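Skultville replaces shared power strips in town meeting rooms

The town of Skultville has begun replacing the power strips in its community rooms, starting with the meeting hall and the two study rooms on Darkel Street. The work covers 78 strips in all and is expected to run through December. Rooms stay open while it is carried out.

The change follows an equipment check in the spring. Marcus Strickland, the town's building services supervisor, reported that many of the older strips had no switch of their own, and that a number had been plugged into one another to reach tables in the center of a room. Four were taken out of service on the spot with damaged insulation near the plug.

"The outlets were put in when people brought a notebook and a pen," Strickland said. "Now every seat has a laptop at it. The wiring in the walls is sound. The weak point is what gets plugged into it."

The town set aside $2,807 for the first phase, which pays for strips, cord covers, and labels. A further $2,000 is held back for added wall outlets, which would reduce the number of strips needed on tables. Bids for that part have not been opened.

What the new rules require

Each strip must carry its own on-off switch with an indicator, and must have a grounded plug. The rating printed on the underside has to remain readable. Any strip whose label has worn off is treated as unrated and removed.

A strip may be used on a table top during a session, provided the cord does not cross a walkway at knee height. It must be plugged straight into a wall outlet. Linking one strip to another is not allowed, and neither is plugging a strip into an extension cord. Heaters, kettles, and coffee makers must go directly to the wall — this applies to small travel kettles as well.

Coiled cord is to be opened out before use. A cord left in a tight bundle under load holds heat, and two of the strips pulled in the spring had softened insulation at the point where they had been tied. Loose loops on the table are acceptable. Tape may be used to mark a work area on a table but may not be used to hold a cord down.

Stamatia Galanis, who schedules the rooms, said the table-top rule was the one that drew the most questions. Several groups had assumed that strips belonged on the floor. In the study rooms the floor position led to cords being pinched by chair legs, and the switch could not be reached without crawling under the table. On the table, the switch is in reach and the plugs are in view.

A green strip with a row of outlets along the top and a rocker switch near one end meets the layout the rules call for. The switch has a red indicator, and the cord leaves the body at the switch end.
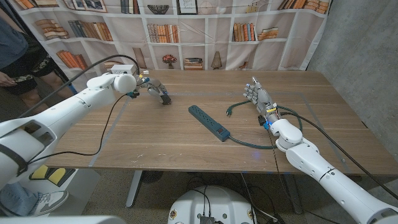
Checks before and after a session

The person who signs for the room looks over the strip before it is plugged in. The plug prongs should be straight and clean. The cord is run through the hand from plug to body, feeling for cuts, flat spots, or places where the outer jacket has pulled away. The body should have no cracks, and no outlet should be loose when a plug is seated in it.

With the strip plugged in and nothing attached, the switch is turned on and then off. If the indicator does not light, or flickers, the strip goes in the red bin by the office door and a replacement is signed out. Rooms are not to be left with a failed strip on the table, even unplugged.

At the end of the session the switch is turned off first, then devices are unplugged, then the strip is unplugged at the wall by gripping the plug body. Cords are wound in loops about as wide as a dinner plate and closed with the cloth tie supplied. Rubber bands are being phased out.

Old strips

Strips removed from the rooms are not being given away or sold. Ardalan Amini of Kutine, the firm handling the collection, said the cords will be cut at the body before the units leave the building so that they cannot be put back into use. The copper in the cords and the metal in the contacts will be recovered. Plastic housings are sorted by type where a mark can be found on them.

Residents may bring their own worn or cracked strips to the Darkel Street entrance between 9 a.m. and 4 p.m. while the collection is under way. Cord reels and surge protectors are accepted. Battery packs are not, and should go to the county drop-off site.

The upstairs rooms at the Sorrentino building are next on the list. Groups with a standing reservation there will receive a copy of the rules with their room confirmation. Questions about a particular device should be sent to building services before the session, with the wattage from the device label included.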